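**Last changed Sat 30 November.** Replaces the October page. If you have a printed copy of the old one on your bench, throw it away, as the restart steps on it are wrong.

# Trandell arms: wrist cable fault and the table strikes

This page covers the Korkgate bench arms with two-finger grippers. The floor-mounted arms in Cervantes use a different cable and are not affected.

### What went wrong?

During sheet handling, an arm pressed its fingertip into the table and kept pushing until the joint current limit stopped it. The position reported by the gripper was stale. The controller believed the fingers were still open and above the paper, so it carried on with the downward move.

The stale reading came from the gripper cable. When the wrist turned far enough, the cable pulled on its connector and the data dropped out for a moment. Skusum, the control software, was set to hold the last good value during a dropout. It should have stopped the arm.

### Was anyone hurt?

No. Two fingertip pads were damaged and one table mat was cut. Bogumił Olszewski had a hand on the table when the second strike happened, on the far side from the arm. It was written up as a near miss, and that report is the reason all the bench arms were taken out of use the same afternoon.

### How many strikes were there?

Three that we know of. The logs show 81 dropouts over the same period, most of them while the arm was moving sideways or waiting, when a stale value does no harm. We only found those after we knew what to look for.

### How do I know if my arm has the fault?

Look for error 603 in the Skusum log. It means the gripper data was late by more than one cycle. One 603 at power-up is normal. A 603 during a move is not, and the arm should be stopped and tagged.

Other signs:

- the gripper opens or closes a moment after the rest of the move has finished
- the fingers twitch when the wrist reaches the end of its turn
- the cable is tight at any point in the job, even for a second
- the connector can be rocked with a finger

### Why did it show up on the paper jobs first?

Two reasons. The wrist turns further when it lines the fingers up with a sheet that is lying at an angle. The fingers also work very close to the table, so there is almost no room for a late reading. On a box or a bottle, the same dropout would leave the gripper a little out of place and most people would put it down to a bad pick.

Both views are from the wrist cameras during sheet work:

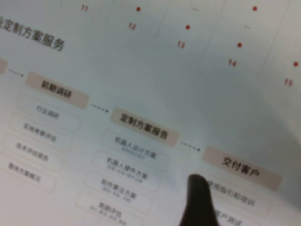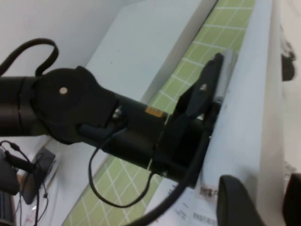 Saskia Rakena, reading a draft of this page, objected that it put too much on the cable. Her point was that cables will always work loose sooner or later, and that an arm which goes on moving with an old reading is the real fault. She wanted the software setting listed first and the cable second. The next two answers are now in that order.

### What changed in the software?

The hold setting is gone. When gripper data is late, Skusum now stops all joints and shows 603 on the screen. It will not clear the error by itself.

There is also a lower force limit for the last part of any downward move. It was 400 in the controller's own units and is now 288. Expect a few more false stops on thick stacks. Please don't raise the limit to get rid of them – send in the log and we will look at the job.

### What changed on the arm?

The gripper cable now has a clamp on the wrist, so any pull is taken by the clamp and not by the connector. The cable between the clamp and the joint needs enough slack for the full turn. The way to check this is by hand with the power off:

1. Press the stop button and switch off at the wall.
2. Support the arm. The joints have brakes, but don't rely on them.
3. Release the wrist brake and turn the wrist slowly to one end, then the other.
4. Watch the cable the whole way. It must never go straight.
5. Check that the loop doesn't catch on the joint housing or touch the table.
6. Lock the brake before you let go of the arm.

If the cable goes straight at any point, reset the clamp and start again from step 3.

### Can I use zip ties instead of the clamp?

No. One of the damaged arms had zip ties on it. They had slid along the cable until they did nothing.

### The arm has stopped with the fingertip on the table. What do I do?

Keep your hands away from the fingers. The arm may still be pushing, even though it looks still. Press the stop button first, then wait for the brakes to click in.

After that, back the arm off with the hand controller at slow speed, straight up. Don't pull the paper out from under the fingertip while the arm is powered. Don't press reset to free it either. This was the mistake on the October page: a reset makes the arm finish the move it was in the middle of, and with the old software that meant another push downward.

Tag the arm and save the log before you switch anything off, or the last few seconds will be lost.

### Do I need to replace the fingertip pads after a strike?

Yes, both of them, even if only one touched. A pad can come loose from the finger without looking any different. Check the screw on the finger while you are there.

### Can I still work near the arm while it runs?

Not with your hands on the table. This was always the rule for full speed and it now applies at slow speed too. If you need to straighten a sheet, pause the job, wait for the light to go steady, and then reach in.

We know this makes the paper jobs slower. A tray with raised edges is being tried out on one bench, so the sheets don't slide and don't need straightening so often.

### My arm has been checked and still gives 603 during moves. Now what?

Stop using it. We have one arm like this at the moment. The cable and clamp are fine and the errors come at random wrist angles, so the likely cause is on the board inside the wrist. It has gone back to Trandell and we don't have an answer yet.

### Are the old logs worth keeping?

Yes, please keep everything from before the update. We are still going through them for dropouts on jobs other than paper, and some benches overwrite their logs when the disk fills up. If yours does, copy them off this week.

### Who do I contact?

Bogumił Olszewski for the cable, clamp and pads. Saskia Rakena for Skusum, logs and force limits. For anything that came near a person, fill in the near-miss form first and then tell both of them.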